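4.2 Who said they would pay more

I went into the October wave expecting the flat-rate proposal to split people by income, and it mostly didn't. We asked 278 households in Trurnov what they thought of swapping the town's banded property levy for a single rate, and the thing that moved answers most was whether they had ever appealed a bill. Income came in a distant second (I ran it three different ways because I didn't believe it).

Take the 38 households who had appealed. They were far more likely to call the current bands unfair, even when the new rate would have raised their own bill. One woman told Rosalba Russo, who did most of the doorstep interviews, that she'd happily pay extra if she could work out the sum herself at the kitchen table. I keep coming back to that remark – our questionnaire had no box for it.

Then there's the exemption. The draft leaves out the first 4,000 of assessed value, and plenty of people thought this meant their house was exempt altogether. Bríd Mulligan spotted the mix-up in the pilot and we reworded the question, but I still wouldn't lean hard on item 33. Galli and Gatti ran into the same trouble with their renters' survey and ended up dropping the item. I've kept ours in, with the old wording in the appendix, and Section 4.3 reruns the main model without it.

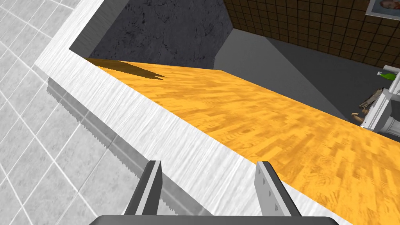 Figure 4. Simulated view of a white countertop edge, with the two gripper fingers open.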